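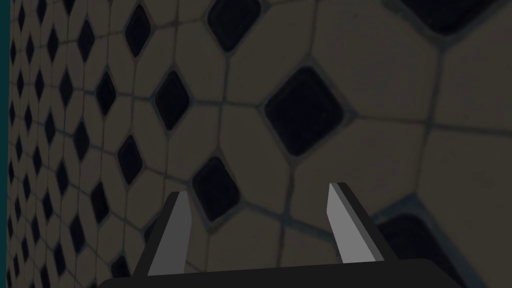
My sister told me last week that I should just move already, and that no apartment is worth an hour and ten minutes on a bus each way. She may have a point. But I've been riding the 144 for going on 3 years now and I have feelings about it (many, many feelings), so you're all getting a post about my commute whether you want one or not.

So. The 144 starts out in Flornau, by the old feed store, and goes all the way downtown with a long, silly loop through Funton that adds fifteen minutes and picks up maybe one person. I get on at the second stop, which means I nearly always get a seat, and I want the one right behind the back door. It has the most legroom, and a heater underneath that will cook your ankles in January. In the summer it's only warm-ish. I'll take it!

The first year I hated every minute. I'd sit there refreshing my phone and getting mad at red lights. Then my phone died one morning near the Funton loop and I had nothing to do but look out the window, and I noticed a yard with a full-size rowboat in it planted with tomatoes. I'd been past that yard a couple hundred times! After that I started leaving the phone in my bag on the way in. On the way home I still play dumb word games like everybody else.

What I do mostly is read. I used to be a one-book-a-year-at-the-beach person and now I'm tearing through library paperbacks so fast that I have to plan for it. Big fat ones are best, and my current one is 787 pages, a family saga with a map in the front and a whole lot of people who won't speak to each other. It weighs as much as a brick and I dropped it on my own foot getting off at Mengal Street. Mysteries are risky. I missed my stop twice in one week over a mystery and had to walk back in the rain with wet socks, and I was late for a meeting where I was supposed to be the one with the handouts.

Breakfast on the bus is a separate topic. You're not really supposed to eat, but a plain roll is fine if you're neat. I get mine from Banuretti, across from my stop, when they're open early enough (they say 6:30, it's more like 6:40, and my bus is at 6:43, so it's a real sprint some mornings). Nothing with powdered sugar. I learned that one in a navy blue coat.

Now the transit people want to change the schedule in October. The notice on the bus says the Funton loop would go away at rush hour, and you'd think I'd be thrilled, right? Fifteen minutes back, each way! Except I keep thinking about the person who gets on there, and the tomato boat, and also I'd lose about a chapter. I filled out the comment card and then sat there with the pen and couldn't decide which box to check. I ended up checking "other" and writing that the heater needs looking at.

As for moving, I looked at 2 places closer in and both of them cost so much more that I'd have to give up the rolls, the bus pass and probably the cat. So I'm staying put for now. If you have a long fat novel to recommend, please put it in the comments. I have maybe four days left in this one.

Posted July 22, 2019

Newer post | Older post | Home

Recent posts
The library fine I deserved
Soup in a thermos, ranked
Why I own five umbrellas
Cat versus the new curtains

Contact me | © 2019 Second Stop, Window Seat | Back to top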